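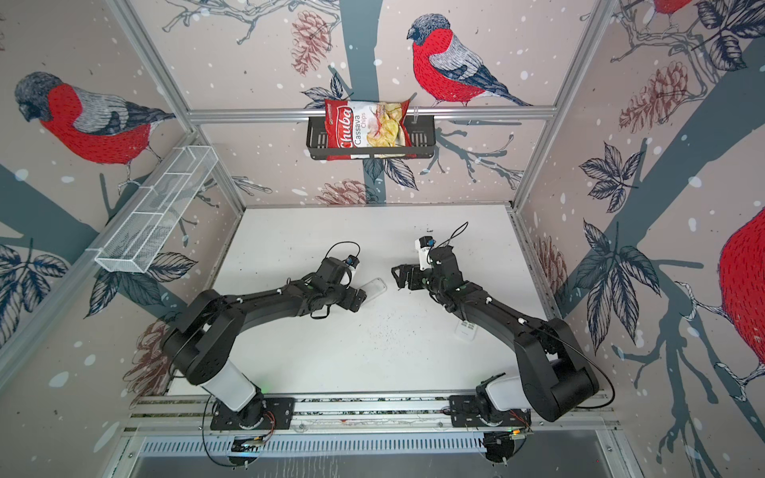 Comprei o conjunto da Derkero em julho, depois de muita indecisão e de deixar o carrinho aberto tantas vezes que a loja começou a me mandar e-mail com saudade. São duas coisas vendidas juntas, o tampo branco e o papel de parede ilustrado Jukari, e paguei 655 reais com o frete. Esperei passar um bom tempo antes de escrever, pois resenha feita no dia da entrega eu mesma não levo muito a sério (todo móvel é lindo no primeiro dia!).

Começo pelo papel, que foi o que me fez comprar. Eu queria forrar um cubículo, desses fechados por três lados, e tinha bastante medo do resultado. Papel ilustrado em parede grande já cansa algumas pessoas, imagine em três paredes pequenas coladas umas nas outras, com você no meio. Pois não cansou. O tampo é branco e liso, o olho descansa nele, e os desenhos ficam em volta fazendo companhia. Minha irmã achou que ia parecer quarto de criança e até hoje não me deu o braço a torcer, mas toda vez que vem aqui fica um tempão olhando para as ilustrações.

A aplicação deu trabalho. O papel vem em rolos e a cola é comprada à parte, informação que está na página do produto numa letra miudinha que eu, claro, não li. Usei uma cola da Lirnel que já tinha em casa e funcionou bem. As paredes laterais foram tranquilas. Os cantos é que exigem paciência: o desenho precisa continuar de uma parede para a outra, e na minha primeira tentativa ficou um degrau feio que me obrigou a descolar tudo e começar de novo. A boa notícia é que o papel aguentou ser descolado sem rasgar, e isso para mim vale meia nota a mais. Se puder, comece pela parede do fundo e venha trazendo o desenho para as laterais. O folheto manda fazer o contrário, não sei por quê.

Quem estiver pensando em comprar deve medir a altura com cuidado, também. Eu medi do tampo para cima e esqueci de deixar uma sobra embaixo, para o papel descer um pouquinho atrás da borda. Tive que emendar uma tira. Dá para ver se eu mostrar onde é, e como sou daquelas que mostram, todo mundo já viu.

Agora o tampo. É bonito, clareia muito o espaço, e num lugar fechado de três lados isso faz uma diferença danada, principalmente no fim da tarde. Também achei firme. Passo horas trabalhando ali e não senti nada ceder nem balançar.

Mas é branco, e branco é branco. Qualquer pontinho escuro aparece, qualquer marca de esfregado também, e sempre na parte central, onde a gente mais mexe. Eu limpo, fico satisfeita, vou tomar um café e quando volto com a luz de lado já estou vendo pinta outra vez. Pano úmido com uma gota de detergente neutro tira a maior parte das marcas. As mais teimosas eu ataquei com uma pasta da Duangkaew, bem de leve, e saíram quase todas. Esponja áspera nem pensar, testei num cantinho de trás e perdeu o brilho. Se você é do tipo que se aflige com mancha, talvez seja melhor esperar a versão cinza que a loja vive prometendo. Eu me aflijo um pouco, confesso, mas já fiz as pazes com a mesa e limpo quando dá.

Sobre o atendimento, tenho só elogio. Um dos rolos chegou com a ponta amassada, mandei foto, e quem me respondeu foi a Angelica Castillo, que resolveu tudo sem me fazer preencher formulário nenhum. O rolo novo chegou em dois dias, e ainda fiquei com o amassado – foi dele que saiu a tal tira da emenda, então no fim das contas o acidente veio a calhar.

O que eu mudaria, se me perguntassem: a cola deveria vir na caixa, nem que encarecesse um tiquinho, e o folheto precisava de um desenho decente dos cantos. Gostaria ainda que vendessem o papel em metragem menor, para reparos. Perguntei e por enquanto só vendem o rolo inteiro.

Notas, para quem pulou até aqui: papel Jukari, quatro e meio de cinco. Tampo, quatro, e teria levado cinco se eu não fosse tão implicante com pontinho escuro. Compraria os dois de novo, e já ando namorando outra estampa para a parede do corredor.

Atualização, setembro de 2021: me perguntaram nos comentários se o papel descola com o tempo. O meu está inteiro, inclusive nos cantos, e só a pontinha da emenda levantou um pouco. Passei cola com um pincel fino, segurei com fita crepe de um dia para o outro e ficou no lugar.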